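Estora changes billing at shared laundry rooms from cycle to minute

Feb 28, 2020

Residents using the shared laundry rooms in Estora's rental buildings will pay for drying by the minute starting next billing period. The flat charge per cycle ends on the same date. Washing will still be charged per load.

The change applies to 27 buildings and 106 dryers. It follows a trial in four buildings that ended in December, during which the company logged the length of each drying cycle and the moisture reading at the point where the drum stopped.

According to a notice sent to tenants, the flat charge covered a fixed program of one hour regardless of load size. The trial data showed that small loads reached the target moisture level well before the program ended, while heavy cotton loads often needed a second paid cycle. Under the old rules a tenant drying two towels paid the same as a tenant drying bedding for four people, and a tenant whose bedding was still damp paid twice.

"The fixed program was set when the rooms were first fitted out and had not been reviewed," said Senga Aitken, building services manager at Estora. "We had complaints from both ends. People with small loads felt overcharged, and people with large loads could not predict what they would pay."

Under the new arrangement, a tenant starts a dryer with the existing laundry card or through the Jondau payment app. The account is charged for each full minute of drum operation. If the moisture sensor ends the cycle early, charging stops at that moment. Cool-down time at the end of the cycle is not charged. A minimum charge equal to ten minutes applies to every start, including restarts after the door has been opened for more than 90 seconds.
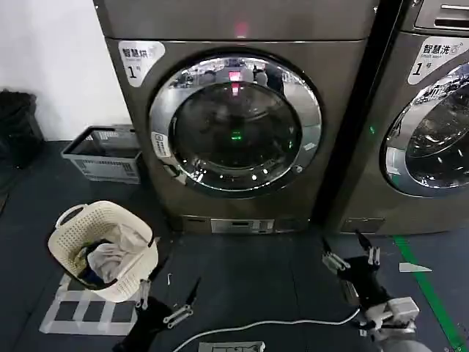
What happens if a dryer stops because of a fault in the middle of a cycle?
The minutes already charged are refunded to the card or app account by the end of the following day. The tenant can move the load to another dryer without paying a second minimum charge, provided the new cycle is started within 15 minutes.

The metering work was carried out by Morrison, which also maintains the ventilation in most of the buildings. Each dryer circuit now has its own submeter, and readings are sent to the billing system at the end of every cycle. Previously, electricity for a laundry room was recorded on one meter together with corridor lighting, so the company had no separate figure for drying.

Finlay Drummond, who managed the metering contract for Morrison, said the submeters also made it easier to find dryers with restricted airflow. A dryer with a partly blocked exhaust duct draws normal power but takes longer to bring the same load to the same moisture level. Under per-minute billing, that delay would be paid for by the tenant.

To limit this, Estora has shortened the duct cleaning interval from twelve months to six. Lint screens remain the responsibility of the user and should be cleared before each load. If a dryer's average cycle time rises by more than 15 percent over a two-week period, it will be taken out of service until the duct and sensor have been checked.

The tenants' association at Zornura, one of the buildings in the trial, supported the change but asked for a price cap on single cycles. The company has agreed to a cap set at 75 minutes. After that point the dryer continues until the sensor ends the cycle or the program times out, and no further minutes are charged.

The association also asked for the rate to be posted in each laundry room as well as in the app. Printed rate sheets will be put up next to the card readers before the new billing period begins. The rate itself will be reviewed once a year, together with the service charge.

Existing card balances remain valid. Prepaid drying cycles that have not been used will be converted to 60 minutes each and will not expire. Tenants who hold paper tokens can exchange them at the building office during normal hours until the end of the first billing period. Tokens will not be accepted at the machines after the changeover.

Booking rules are unchanged. Laundry rooms can be reserved in two-hour slots, and a slot is released if no machine has been started within the first 20 minutes. Drying that runs past the end of a slot may be completed, but a new cycle cannot be started once the slot has ended.

Questions about individual charges should be sent to the building office with the card number and the time of the cycle.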